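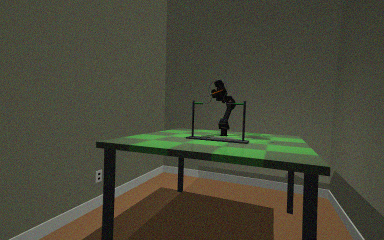

**Do I need a big garden to take part in Grumus?**

A single patch of ground the size of a doormat is plenty, so long as you can dig in it and you expect to be living near it until next fall.

# Grumus: Call for Home Gardeners, Second Year

We're looking for 300 households in and near Mavari to keep a soil diary with us from November through the following October. If you have a vegetable bed, a strip of lawn by the driveway, a row of roses your aunt planted, or a bare corner where nothing has ever wanted to grow, we would love to hear from you. The bare corners are some of our favorites!

Grumus is a backyard soil project run out of the Cloutier building on the east side of the river, in the old seed store rooms upstairs. Last year 528 households signed up, which was a good deal more than we had chairs for at the opening evening, and between them they brought us 1,193 jars of dirt. We read every diary. We learned a lot from the jars, and maybe even more from the notes people tucked in with them (one came with a full account of a long disagreement over a rhubarb plant, and we're still hoping to hear how that came out).

This year we're keeping the group smaller so we can write back to people properly. Last winter some of you waited until nearly spring for your results, and we're sorry about that. Three hundred is a number we can handle.

## What we're trying to find out

Mavari sits on two kinds of ground. Up on the hill it's sandy and drains so fast that your tomatoes are thirsty by lunchtime. Down by the river it's heavy gray clay that sticks to your boots in April and cracks like an old plate in August. People here have been adding things to that ground for generations: leaves, coffee, ashes, fish scraps, straw from the fair, and whatever the neighbor was giving away. Everybody has a theory and most of the theories contradict each other.

What we'd like to know is how ordinary home soil changes over one year when ordinary people look after it the way they normally would. We don't want you to garden differently on our account. If you always forget to water in July, please go ahead and forget, and then write down that you forgot. A truthful diary from a neglected bed is worth a great deal to us, and we have never once scolded anyone.

## What you would be doing

You'll pick one spot and stick with it for the whole year. It can be anything up to the size of a parking space. Once you've chosen it, push the little wooden marker from your kit into one corner so that you (or whoever mows) can find it again.

After that, the work falls into a few parts:

- **Four jars.** Once each season you fill a jar with soil from your spot, taken from about as deep as your hand is long, and drop it off at Cloutier or at one of the pickup shelves. The jars and labels come with the kit.
- **A monthly page.** The diary has one page for each month. There's space for what you planted, what you added, what the weather did to you, and anything else on your mind. Most people spent less than half an hour on it.
- **The worm morning.** In spring and again in fall, you dig one shovelful, spread it on an old sheet or a tray, and note what's living in it. Children are very good at this and tend to take over.
- **One visit.** Some households will be asked whether a member of our team can stop by and look at the spot. You're free to say no, and it won't affect anything else.

You don't need any special tools. A trowel is handy, but a big kitchen spoon does fine, and we can lend you a trowel if you'd rather keep your spoons clean.

## Who can join

Anyone eighteen or over who lives in Mavari or within a short drive of it. You can sign up as a family, as roommates, or by yourself, with one adult as the contact. Renters are very welcome, though please check with your landlord before you dig. Shared garden plots count, and so does the ground around a church, a school or a workplace if you're the person who tends it.

You don't have to be a good gardener. We want to say this clearly, as last year several people crossed themselves off the list at the opening evening after hearing others talk about their compost. Please don't do that! We had plenty of diaries from people with prize pumpkins and not nearly enough from people who had planted one packet of radishes and then had a busy summer.

We're especially short of:

- homes on the clay, down toward the river and the rail yard
- front yards of any kind
- people who moved in during the last two years
- households where the main language isn't English (the diary can be written in whatever language you like, and we'll find someone to read it)

If you took part last year, you're welcome back. Please use the same spot if you still can. A second year from the same ground is a real treat for us.

## What you'll get

Everyone receives a starter kit with the jars, labels, marker, diary, a pencil that writes on damp paper, and a packet of field bean seeds you may plant or ignore. After each jar we send you a short report in plain words telling you how acid your soil is, how much organic matter is in it, and how it's holding water. If there's something in there that we think you should know before you eat your carrots, we'll call you and not leave it for the mail.

Households who turn in all four jars and the diary get a $200 thank-you, paid at the end of October. If life gets in the way and you only manage half, you'll get half. The payments are covered by Nostance, the garden supply company out on the mill road, who also gave us the jars. They don't see your diary or your address, and you won't be asked to buy anything or try out any of their products.

There's also a supper at Cloutier when it's all over, with a long table for whatever people have grown. Last time there were eleven kinds of squash soup. Come even if you've grown nothing.

## Your diary and your privacy

Your name and address stay with the Grumus office and aren't shared. On the map we publish, each household appears only as part of its neighborhood. If we'd like to quote something you wrote, we'll ask you first and show you exactly which lines. You can stop at any point in the year without telling us why, and you can ask for your diary back. We'll mail it to you, muddy thumbprints and all.

## How to sign up

Pick up a form from the Cloutier front desk, the library, or the counter at the hardware store, and write us a few lines about your spot. We'd like to know where it is, whether it gets any sun, and what's growing there now, if anything. There's no need to be fancy about it. One of last year's forms simply said "mostly gravel, one cat," and that household turned in a wonderful diary.

You can drop the form in the green mail slot by the side entrance at any hour. If forms aren't your thing, come up and talk to us. The office is open until 6:30 p.m. on working days and there's usually coffee. The stairs are steep, so if they're a trouble for you, ring the bell at the bottom and one of us will come down with the paperwork and a chair.

If more than 300 households apply, we'll choose so that the hill and the river are evenly represented, and draw names from there. Everyone will hear from us either way before the kits go out in early November. If you aren't picked, you can still have a soil test from us in the spring, free, and we'll keep your form on file for next year unless you tell us not to.

Kits can be collected at the opening evening, which starts at 7 p.m. in the big room at Cloutier. We'll show you how to fill a jar, go through the diary page by page, and answer anything you'd like to ask. Bring a sweater, as the heating in that room has its own ideas, and if you have folding chairs at home that you wouldn't mind carrying over, please bring those too.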